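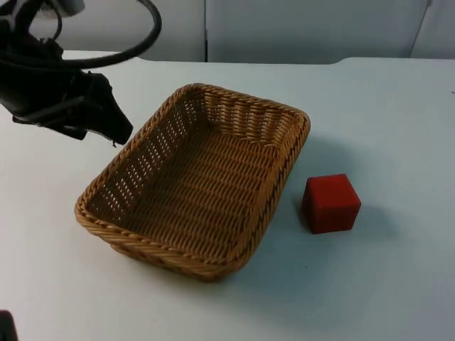 What kind of basket works best for sorting small items on a shared table?

A shallow rectangular basket with sloped sides worked best in our tests. People could see everything in it without picking it up, and they put things back in it more often than in the deeper containers.

The rest of this report explains how we got to that answer and where we are less sure of it.

Background

Our project was part of the second-year course on household products. The assignment was to pick one ordinary object and study how people use it over a full term. We picked the table basket, the kind that ends up holding keys, bread, chargers, mail or fruit depending on the house. The project name was Flolus. It doesn't stand for anything.

We started in June with a short survey of the shared kitchen and study room in the Kinyua building. Both rooms have long tables, and both had the same problem. Small things were left on the table and stayed there. The study room had a deep plastic bin at one end, and most of what was in it had been there since the previous year. People told us they did not like reaching into it because they couldn't tell what was at the bottom.

Containers we compared

We compared four types:

Deep plastic bin, the one already in the room
Shallow woven basket, rectangular, rounded corners
Round wire bowl
Flat tray with a low edge, bought from Furnitz

The budget did not allow for more than one of each, so every result here is for a single container of its type. A different wire bowl might have done better than ours, which tipped when it was loaded on one side.

Method

Each container stood in the same spot on the study room table for the same number of days. A small card next to it said "Small items here." At the end of each day one of us wrote down what was in the container and what was lying on the table near it. We logged 2532 entries in total. The log was kept in Hulix, a spreadsheet template that the department gives to all student groups. It has a fixed list of item types, so anything odd went under "other."

We also asked users of the room to fill in a one-page form, and 44 people returned it.

Results

The deep bin filled up and was hardly ever emptied. Items went in and were not taken out again, which matches what people had said in June.

The flat tray was easy to see into but did not hold round things. Pens and batteries rolled over the edge when the table was bumped. Several forms mentioned this.

The wire bowl was liked for its looks and for fruit. Small items such as paper clips and erasers fell through it, and cables got caught on the wires.

The woven basket had the fewest items left on the table beside it. On the forms, people said it was easy to slide along the table by the rim and that it looked like it belonged in a home. Two complaints came up more than once. Crumbs and dust get into the weave and are slow to clean out, and thin things such as pins can work their way into the gaps in the sides. We tried lining the bottom with a cloth napkin. It helped with the crumbs but bunched up in the corners.

Cleaning

We cleaned each container once at the end of its turn. The tray and the bin only needed a wipe. The basket took a soft brush, then a damp cloth, then time to dry — we left it upside down on a dish rack overnight. Anyone using a woven basket for food should plan on this, or use a liner that can be washed.

Limits of the study

The order of the containers may have affected the results. The deep bin went first, and by the time the basket was put out, people were used to seeing the card. We would have liked to run the whole series again in a different order, but the room was closed for painting. The form was also filled in mostly by people who use the room every day, so occasional visitors are underrepresented.

What we would do next

The next step would be to test 2 baskets side by side, one for things that stay in the room and one for lost items. We would also like to compare natural and synthetic weaves for cleaning time. The log and the blank form are in the course folder.

Report submitted Jan 30, 2023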